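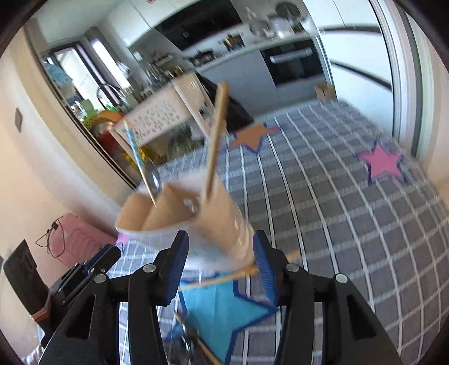

Samah Fawzy nos escribió que llevaba años sirviendo la sopa en la vajilla de su abuela sin preguntarse nunca por el plomo del esmalte, y que con el primer kit Surnix revisó el armario entero en una tarde. Nos alegró mucho leerla, Samah, y desde aquí le mandamos un saludo.

Kit Surnix para detección de plomo en superficies
Fabricante: Weidemann
Referencia: 163 (hogar) / 167 (taller y comercio)

Surnix sirve para loza esmaltada, juguetes pintados, bisutería, llaves y pintura vieja de puertas o ventanas. Se humedece el hisopo con el activador, se frota la superficie durante dos minutos y se compara el color con la carta que viene en el estuche -- con buena luz, por favor, que a la luz de la cocina por la noche los rosas pálidos engañan a cualquiera.

La referencia 163 es la que casi todo el mundo nos pide. La 167 trae además el cuaderno de registro y las etiquetas adhesivas, muy prácticas si tiene usted una tienda de segunda mano y quiere dejar constancia de cada pieza revisada.

Conviene saber que es una prueba orientativa: indica si hay plomo accesible en la superficie, no la cantidad exacta, y no detecta cadmio. Para el cadmio tenemos el servicio de análisis Bilari, que se contrata aparte.

Conservación: en lugar seco y lejos de los niños. Los hisopos son de un solo uso.

Pedidos y dudas de uso: pregunte por Dede Antwi en nuestra tienda Mallutach. Precios actualizados el 24/02/2025.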